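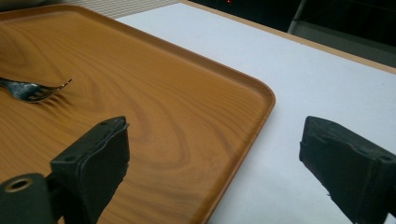

I've become a fork person. When somebody sends me a spec sheet for a new gripper now, with its payload and its stroke and its repeatability down to some number I'll never need, I skip all of it and go find a fork. A fork lying on a glossy serving tray is about the meanest thing you can ask two fingers to pick up. It's thin, it's shiny, and the tray has a raised rim waiting for any finger that comes in low. Chunky square fingertips like the black ones we run have to get under something that barely leaves them any room, and the camera meanwhile is trying to make sense of white glints on the tines and swirly wood grain underneath. I love it. I think everybody should have to do it before they get to publish a success rate.

I say this after a December spent comparing hand-held grippers with Austra Petrauskas, who has far more patience than I do. We had 16 household objects on the list and 6 sets of fingertips, and we did 10 tries each until my wrist complained. The Vadis came with soft pads and the Divport with harder ones, and on mugs, sponges and boxes I couldn't have told you which was in my hand. (Austra says she could. I have my doubts!) Then we got to the flatware and the two of them felt like completely different tools. The Vadis pads squished down nicely and then rolled the handle right out the front. The Divport pinched well if you came in dead level and hardly at all if you didn't.

So my complaint is with the way people shop for these things. They look at how wide it opens and how much it lifts. Fine, but most of what's on a kitchen table weighs next to nothing and would fit in any of them. What I'd want to know is how thick the tip is at the very end, and how the padding looks after a few weeks of rubbing on tabletops, because a pad that starts to lift along its edge is a different gripper from the one you calibrated. I've never seen that on a data sheet. Brinbridge at least sells the pads separately, which I take as a sort of confession.

Austra's view is that I'm being unfair and that a thin metal fingernail on the tip would settle the whole thing. She may be right about forks. I tried her fingernail on a paper cup and crushed it, so we're still arguing. Next up is the Krūmiņa set, with the tapered ends, and I've already told her what we're starting with.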